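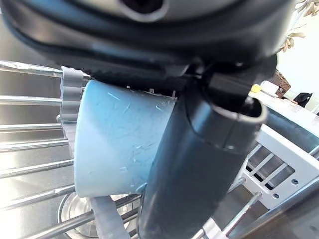

1/ moving to a smaller kitchen, what I learned. thread, fast, lunch ends at 12:50

2/ the old place in Wilville had 51 sq ft of counter. yes I measured. new one in Trirnitz has maybe half and most of that is in the way of the door

3/ gave away 4 boxes before the move. shoud have been more. waffle iron, fondue set, the Esico blender that only ever did one speed

4/ kept: one good knife, one big pot, my grandmother's sieve. the sieve hangs on a nail now. best nail in the apartment

5/ Juraj Beneš upstairs told me to leave everything boxed for two weeks and only pull out what I need. annoying advice. I still have 12 things boxed and can't name one of them
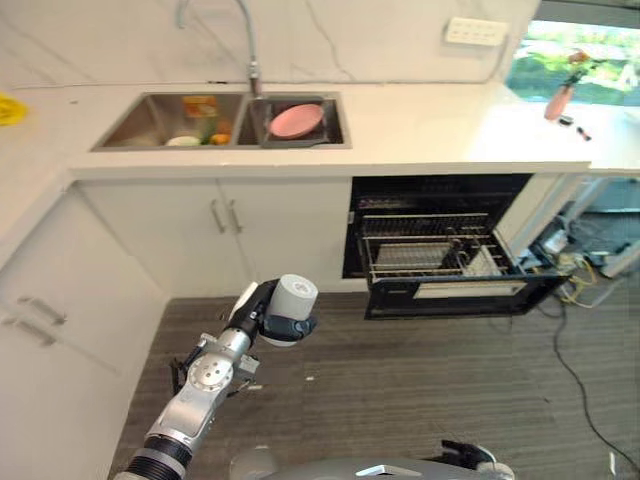 6/ counter rule I'm trying: if it doesn't get used daily it goes in a cupboard. toaster, gone. kettle stays. bread bin — undecided. A double sink like that one would be the dream, wash on one side and dump everything else in the other. mine is a single and a pasta pot fills it

7/ cheap shelf from Mikuš, 50 bucks, took me a whole evening. the holes did not line up. it leans a bit but it holds the plates

8/ someone asked about spices. shallow drawer, lids up, write the name on the lid. I did cumin twice

9/ still no idea where the baking trays go. on top of the fridge for now — they rattle when the door shuts. send ideas pls, back at my desk in a minuite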